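Paper Cups: What They're Good For After the Coffee

Every kitchen has a sleeve of paper cups left over from a party. Ours came from Hirkon, which sells them by the 300 to people who were expecting 50 guests. I have been working through the surplus since April and have formed some opinions.

Seeds. Poke three holes in the bottom with a skewer, fill to a finger below the rim and stand the cups in a roasting pan you no longer love. Water the pan and leave the cups alone. They hold up for five weeks or so before the bottoms give out, and by then a tomato should have moved to a bigger place anyway. Write the variety on the cup before you fill it. I grew what I believed were peppers for most of a spring.

Paint. A cup is the right amount of paint for trim, and if you drop it you have ruined one stair instead of the whole flight. Latex only. Solvent-based stuff will find the seam, then your shoe. Pinch the rim to make a pouring lip.

Bacon grease. Let it cool until it stops being dangerous, pour it into a cup, park the cup in the freezer and throw the whole thing out on trash day. Label this one too. My brother-in-law Konrad Śliwiński has views on what he was offered as "some kind of frozen custard."

Screws. When you take apart anything with more than one size of screw, use one cup per step and line them up in order. Going back together, you work down the line from the other end. I did the Pidus dishwasher this way and finished with nothing left over -- a personal first.
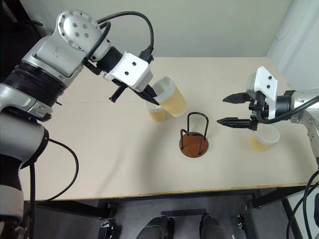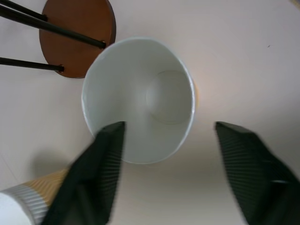
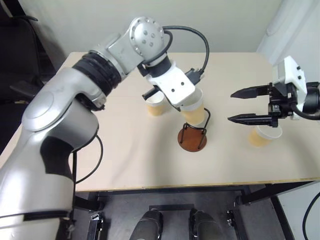
Paper cups on a pale tabletop.

Storage. Keep them upside down in their plastic sleeve, away from the stove. Stacked cups grab each other, and pulling harder makes it worse. Twist the bottom one a quarter turn while you hold the stack by the rim. If two are truly married, squeeze the outer one gently into an oval and it will let go.

Twine. Hole in the bottom, ball of string inside, loose end out through the hole. Tape a second cup on top, mouth to mouth. It looks like a school project and works better than the Jurić dispenser I paid real money for, now living in the drawer with the melon baller.

Things I would not bother with: ice molds (the paper sticks), muffin baking (mine slumped at 165 minutes past my bedtime, and I had to scrape the oven), and the wreath. There is a wreath on the Prurna craft boards that has 3,402 likes. I made it. It took a full Monday evening and most of a bag of glue sticks, and it looks exactly like cups.

Rinse and dry any cup you plan to reuse, especially one that had milk in it. You will only forget once.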